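Course project, group Hevard
Written up by Aarti Nigam

## Standby load in shared kitchens

### 1. Background

The project measured how much electricity small kitchen appliances draw when no one is using them. Two shared kitchens took part, one in the Grestdale residence and one in the Rarkgate residence. Both are on the same tariff, and both are metered as part of a larger floor, so the residents never see a separate figure for the kitchen.

The work was limited to plug-in appliances. Refrigerators were left out, as were the fixed stoves, which are wired directly and could not be reached with our meters.

### 2. Method

Each appliance was connected through a plug-in energy meter that stored one reading every 20 seconds. The meters were checked beforehand against the bench wattmeter in the Vishwakarma lab. One meter read high at low loads and was replaced before logging began.

An appliance was treated as being on standby when its draw stayed below a set threshold for 4 minutes. The threshold was chosen per appliance from a plot of its readings. For items with a clock or a lit panel the two levels were easy to separate – for the kettles there was nothing to separate, as the standby draw was zero.

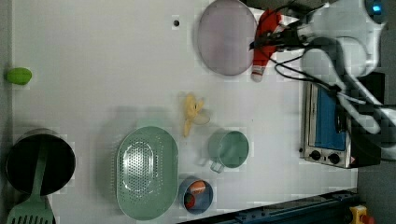 Does a toaster oven with mechanical knobs use power when it is switched off?

In most cases it draws none, as a mechanical timer opens the circuit fully when it reaches the off position. Models with a digital display are different. They keep a small power supply running at all times, and this is what the meter picks up.

### 3. Results

The Grestdale log holds 3,512 usable readings. The Rarkgate log is shorter, with 768, after a meter was unplugged and its memory was lost. The two kitchens are therefore reported separately and no combined average is given.

In both kitchens the microwave had the highest standby draw of any appliance. The coffee maker at Grestdale came second. It has a warming plate that stays on after brewing, and we counted that period as use, although a case could be made for the other choice.

### 4. Sources of error

The meters resolve poorly below one watt, so very small loads may have been recorded as zero. Residents knew the meters were there and may have unplugged things more often than usual. The room temperature was not logged.

### 5. Further work

The Rarkgate measurement should be repeated with a meter that keeps its data through a power loss. A switched outlet strip for the microwave would be a cheap test – the strip has its own indicator lamp, and its draw would have to be subtracted. The threshold script and the raw logs are in the group folder under Hevard.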